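Visit to the Grulteck open day, Skikodbridge
2018-05-27

Our small care home group wants to buy equipment for laundry and room tidying next year, so Sarla Bansal and I went to Skikodbridge to see what is on offer and what it costs. I write this for the colleagues who must agree the budget in November.

The morning was a talk about prices. A pair of hand-held grippers for recording tasks is 300 pounds a month to rent. The arm itself, model Hung, is 4000 to reserve, and the rest is paid on delivery. Training for staff is not included, and I had to ask twice before I got this answer.

After the coffee we went to the work hall. Cloth is the difficult part, they told us, and each new kind of fabric must be shown by a person many times before the machine can try it. We should therefore plan staff hours for this and not only money for the machine.

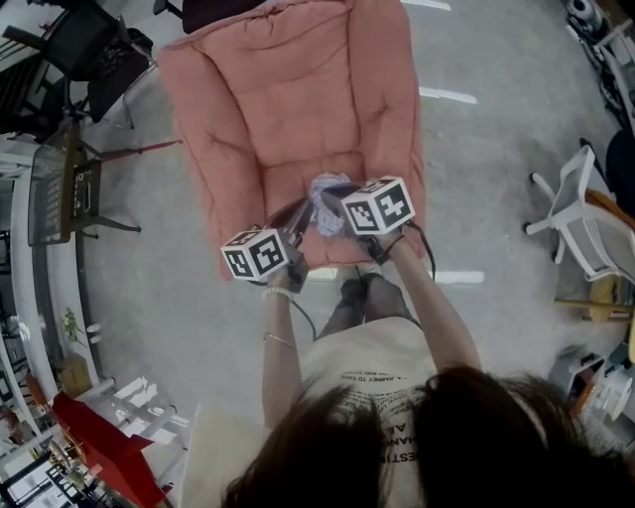
Sarla asked how many hours we should expect. For one task, such as folding a blanket, the answer was 33 hours of recording, and more if our chairs and beds are of many types. In our two houses they are, so I would take a higher number in the budget.

We also spoke with Avport, who sell a service contract. Their price is lower in the first year but it goes up after, and the spare fingers for the grippers are charged apart. I have asked for this in writing.

My proposal is to rent 2 pairs for three months and decide about the arm later. The brochures are in my office. Parking at Skikodbridge is bad, take the train.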